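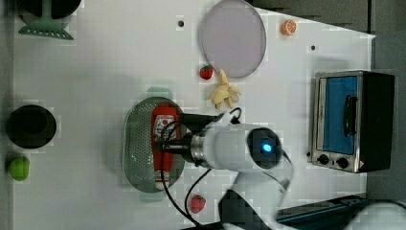

Open afternoon at the Letcombe arrivals center

I went to Letcombe expecting to be sold something, and I was. The arrivals center opened its doors to the public for one afternoon in February, after a winter of angry letters in the local paper, mine among them. You had to register by email and bring photo ID, then stand in a parking lot while a man with a clipboard failed to find your name. He found mine on the second sheet.

Urnier has the contract to run the place. Urnier also ran the tour, printed the leaflet and paid for the coffee, so make of that what you will. Our guide was Aušra Org, the site manager, who was polite and quick and has clearly been asked all of it before. She gave us 15 minutes of slides first. The leaflet says the center has 119 beds and the slides said the same. Neither one said how many of them had people in them. I asked. She said occupancy "moves around a lot." I asked what it was that morning, and she said she would have to check. I left my email address. I'm still waiting.

The intake hall

People come in by bus from the harbor. The buses belong to Paulauskas, the same outfit that does the school runs, and yes, I asked whether the school contract suffers when there is a busy night on the water. I was told the fleets are separate. Maybe they are. My neighbor's kid stood at the stop for the better part of an hour twice last fall, and the driver told him something different.

The hall itself is clean and very well lit, with rows of bolted chairs and a ticket machine like the one at the DMV. Fingerprints are taken at the far end, then there's a nurse, then an interview room with the blinds down. We were shown the fingerprint desk and the nurse's room and walked past the third door at a fair pace.
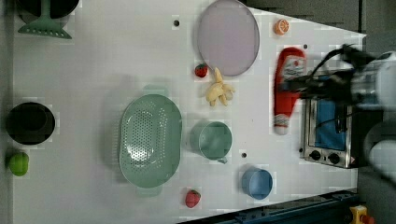
Ketchup bottle beside the toaster oven, with the lavender plate.

A woman near me wanted to know how long a case takes. The answer was a flow chart. It had plenty of arrows on it and no dates, and when she asked again she was told that decisions are made by the government and not by Urnier. Fair enough, but nobody from the government was there to ask. They had been invited, according to the leaflet.

What it costs

This was the part I came for. The council was told 82 jobs would come with the center, and a slide repeated the number in large type. I asked how many were full time and how many had gone to people living in the district. Ms. Org said the figure included "the wider supply chain."

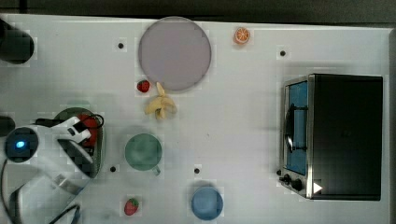 So the bus drivers are in there, I assume, and whoever delivers the bread. A bus driver who already had a job last year doesn't strike me as a new job. When I said so, a man in an Urnier fleece wrote it down, and we moved along to the laundry.

To be fair to them, the staff I met on the floor were decent people. The nurse answered everything she was asked, including a rude question from the back that I won't repeat. She said she sees a lot of bad feet and chest infections. She was the only person all afternoon who talked as if somebody lived there.

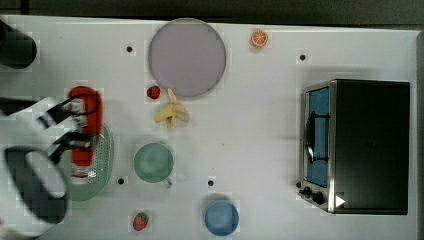 Down at the harbor

The tour finished at the dock, where the patrol boat Ornen was tied up for us to look at. We were promised two boats and got one. The other was "in maintenance," and a retired fisherman in our group said it had been in maintenance since before Christmas. We were allowed on deck but not in the wheelhouse.

I asked a crewman what happens when a call comes in and the Ornen is already out. He looked over at Ms. Org, and she said there are arrangements with neighboring harbors. She didn't say which ones. The fisherman laughed out loud.

The next open afternoon is supposed to be in the summer. Register early if you want to go, and take your questions written down, with a copy to hand over. I'll be asking for the occupancy figure again.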